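Sunday, evening

Rain since the morning, so I stayed in and finally opened the account book. In December I spent 200 on food and I can't say what half of it was. Tomorrow I begin with a list and I will go to the shop only one time in the week.

Yutong Deng called at 7. She has moved to Jesach for the new job at Plandden and her apartment is 60 steps up with no elevator. She sounded tired but happy. She asked if I still study the language every day. I said yes, which is almost true. My notebook has 3,533 words in it now, but when the lady at the Kokkinos bakery speaks fast I still only smile and take the bread she gives me.

I told Yutong that I miss the market in Sismont, where we went together when we were students. The old man there let us choose every fruit by hand and he was never angry. In the supermarket here all is in plastic and I buy too much.

Fruit and a wicker basket on a white table.

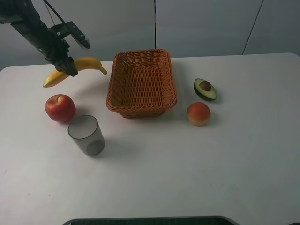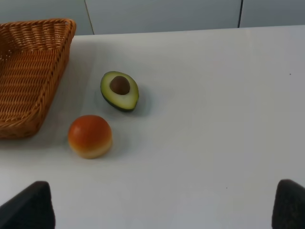
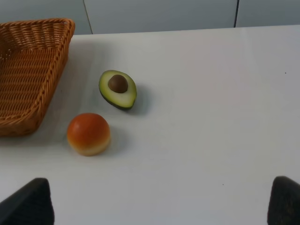
After the call I cooked lentils with carrot, enough for three days. It needed more salt. I wrote a letter to my mother also, two pages, mostly about the weather and my cough, which is better. I must buy stamps.

The rain is still loud on the window. I will read one chapter and then sleep, because the bus is early tomorrow and I have to iron the blue shirt before it.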